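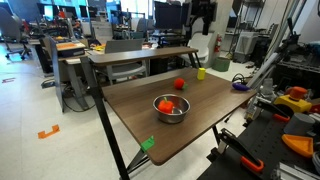 Kallio Slip Guard Kit
for Berano two-finger grippers
Part no. SG-46

In stock, ships in 2 days

We sell this kit because we dropped a lot of vegetables. The Berano gripper is a fine piece of hardware with one bad habit: when the finger pads glaze over, it goes on reporting a good grip long after the pepper has left. The arm then carries nothing across the table, sets nothing down with great care, and logs a success.

Our own test cell did this for most of December. Chantelle Adams in service finally pulled the logs and found 23 perfect placements in a single afternoon and an eggplant under the desk.

The cause was dull. Pad wear lets the fingers close a little further than they should, and the stock firmware treats any closed position short of fully shut as an object. A worn pad bunches up and stops the fingers early. So the gripper was holding itself.

What's in the kit
Two replacement finger pads, ribbed, food-safe silicone
One slip sensor with cable
Four M3 screws, plus a spare, as you will lose one
Firmware patch on USB stick (also under Downloads)

Fits
Berano G2 and G2 Long. Does not fit the Skillis adapter plate, whatever the hole pattern suggests. Garico controllers need version 20 or later.

Safety notice
Cut power at the controller before changing pads. The arm's soft stop is not enough – the fingers can still close on a soft stop, and they close hard. If your gripper drops a part during a move, do not reach in after it. The arm does not know it has dropped anything and will not wait for you.

Pads are a wear item. Check them every month and replace them when the ribs are gone. Do not glue on sandpaper. We have had three of those back for repair, and we charge for the scraping.

Returns
Unopened kits within 46 days. Used pads stay with you.

Customers also bought: pad gauge, cable clips, long hex key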